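Put the deposit back on bottles

Plevham threw away over 2,000 drinks bottles on the day of its spring fair last March, and most went into the wrong bin. A small deposit would fix that.

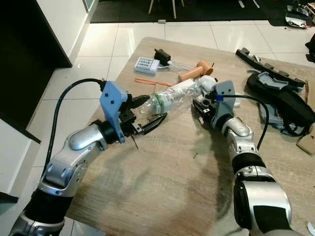 A clear plastic bottle with a black cap.

Shops will grumble about the space, and some of them are small.

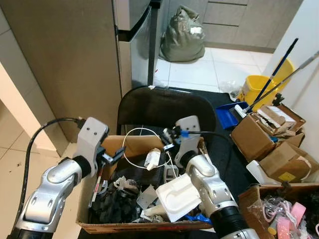 Deposits work best on things people buy every week. Other waste needs its own answer. A white power adapter with its cord still attached, in a cardboard box of odds and ends, may sit at home for years.

The town should start with bottles and leave the rest for later. 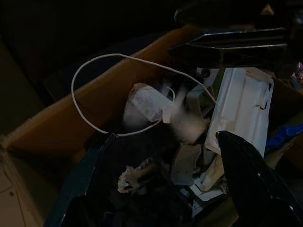 Who would pay for it?
The buyer pays at the till and gets the money back on return.

I would set it at five pence – enough to notice.
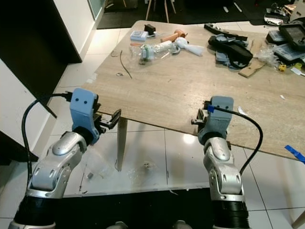
Anyone who can't get to a shop should be able to hand bottles to the bin crew for the same refund.

Palesa Venter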